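**Tusamgate crossing closed again, both sides blaming each other**

**saltmarsh57**, 2 July 2019

The Prirkstead foreign ministry put out a statement this morning saying the Tusamgate crossing is shut until further notice. They say shots were fired from the Plellus side overnight. Plellus says the shots came the other way. Has anyone seen anything from the monitors?

**J_Mollel**

Nothing yet. The monitors only have daytime access to that stretch, so I wouldn't expect a report before tomorrow. In January it took them four days.

My cousin drives freight through there and says there were 200 lorries queuing by noon.

**hedgerow**

The Plellus papers are saying 400.

**J_Mollel**

They would. He was in the queue and I'll take his word over theirs.
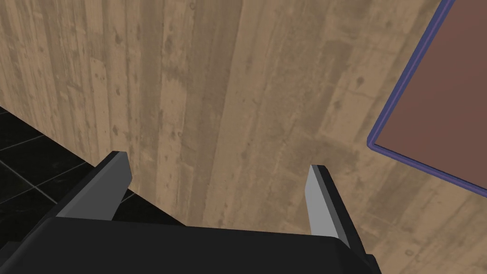 **oldmapseller**

The number of lorries doesn't matter much. The January agreement said both sides would pull back from the river and neither has. Ravindra Kashyap's piece on it went through the text clause by clause, and there is no date in it for the withdrawal. You can't break a deadline that was never set.

**saltmarsh57**

I read that. I thought he was too easy on Plellus. They were the ones who asked for the date to be taken out.

**oldmapseller**

Prirkstead signed it without the date. They had a lawyer in the room.

**hedgerow**

Disagree with both of you. The trouble is the Mishra road. Whoever holds it can supply the hill villages through the winter, and neither government is going to hand that over for a piece of paper. There are 57 households up there who haven't had a regular bus since the agreement was signed.

**J_Mollel**

Agree on the road. I don't agree that the paper is useless. The prisoner exchange was in the same agreement and it went ahead, 235 people in all.

**hedgerow**

Fair point on the exchange.

**saltmarsh57**

Plellus radio now says talks at deputy minister level, place not given. Prirkstead hasn't confirmed. I'll post the text if they publish one.

**oldmapseller**

Please post the original as well as the translation. The last one had "suspend" where it should have said "postpone".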